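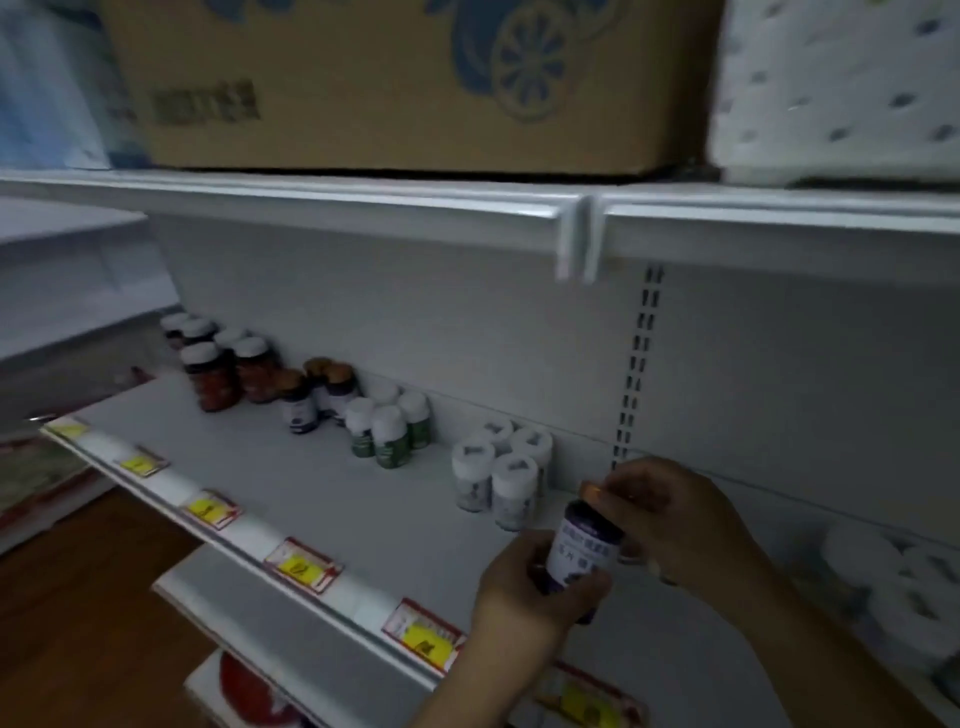 Skutel opens its first Skavuvia shop in September, giving the town a place to buy vitamins without also having to buy petrol.

The shop, on the old Jistico site, will stock 900 lines of supplements, teas and other things people mean to take every morning. Doors open at 8am. The first 50 customers get a free pill organiser, which Skutel accepts will probably live in a drawer.

A small café counter run by Çınar will serve soup and, after some debate at head office, cake.

The opening creates 11 jobs, with 2 still to fill. Apply in store.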